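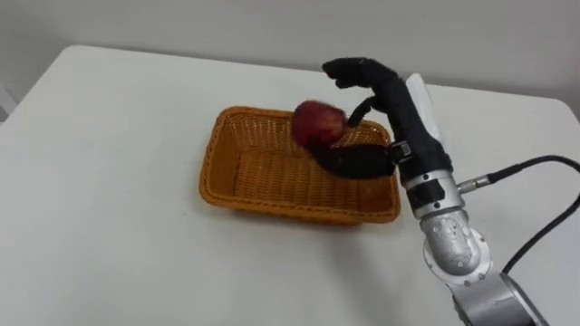
Apples are the best-selling fruit at the Tutthorpe market in the winter months.

Tutthorpe fruit market to leave Besum Square for three months

Feb 19, 2023

The weekly fruit and vegetable market in Tutthorpe will move out of Besum Square at the end of this month. The town council confirmed on its website that the old water pipes under the square must be replaced, and that the works cannot be done while the stalls are standing there. The market will be held in the car park on Lundon Road until the square is ready again. The council expects this to take three months.

The decision was first announced in January and it met with strong reactions. A petition asking the council to keep at least one row of stalls in the square was signed by 994 people. The council answered that it had looked at this possibility, but the row in question is directly next to the place where the main pipe will be opened. The fire service also needs a free way to the houses on the north side.

For the traders the most important question was the money. A pitch in Besum Square costs 400 pounds for a season, and many of them had already paid for the spring. The council has now promised that nobody who moves to Lundon Road will have to pay a second time. Traders who do not want to move can ask for their money back, but they must do this in writing before the works begin. The form can be collected at the town hall or at the library.
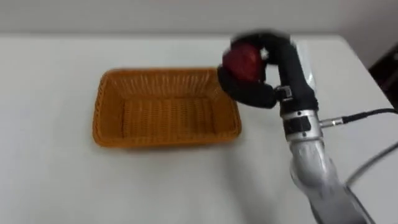 Customers are asked to bring their own basket or bag to Lundon Road.

Another change concerns packaging. The car park has no room for the large waste containers which stand behind the square, and the council wants to keep the amount of rubbish small. Traders will therefore not give out plastic bags at the new place. Paper bags will still be available for small fruit, such as cherries and plums when they come into season, and for mushrooms.

Escobar, the wholesale firm which brings most of the apples, pears and citrus fruit to the town, said in a short statement that its deliveries will continue as before. Its vans will come earlier in the morning, because the entrance to the car park is narrow and must be clear when the first customers arrive. The firm does not expect higher prices as a result of the move. It mentioned, however, that apples from the cold stores have become more expensive this winter, and that this has nothing to do with the works in Tutthorpe.

The growers who sell their own fruit are less calm about it. They depend on people who walk through the square on the way to the bakery or the bus stop, and they fear that these people will not make the extra way. Several growers have decided to share a van and a stall, so that each of them has to be there only every second week. Two cheese stalls and the fish stall will not come to Lundon Road at all, as there is no electricity connection for their cooling counters. The council is still looking for a solution – a mobile generator was considered, but the neighbours complained about the noise.

The bus company has agreed to add a stop at the entrance of the car park on market days. Line 2 will stop there in both directions from the opening of the market until it closes. Car drivers will find fewer parking places than usual and should use the field behind the sports hall, which can be reached from the same road. It is free of charge, but the ground is soft after rain.
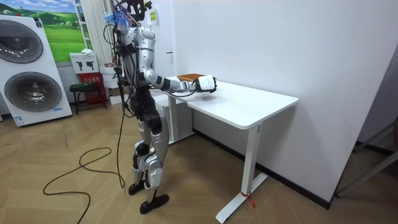
The walk is too long with a full shopping bag, one reader wrote to us after the first announcement, and a bus stop does not help much if the bus comes only once in an hour. The same reader would have preferred a smaller market in the churchyard lane, even with half of the stalls, and asked why this was never discussed in public.

The council replied to this point in its latest information sheet. The lane was examined, but it is not wide enough for the vans, and the paving there would not carry their weight. A home delivery service for older customers is being planned together with the traders. It should start in the second week after the move, and orders will be taken by telephone. The number will be printed on the posters in the square.

The opening hours of the market stay the same. If the ground is frozen or the pipes are in a worse condition than expected, the works may take longer, and the council will then give new information on its website and at the library.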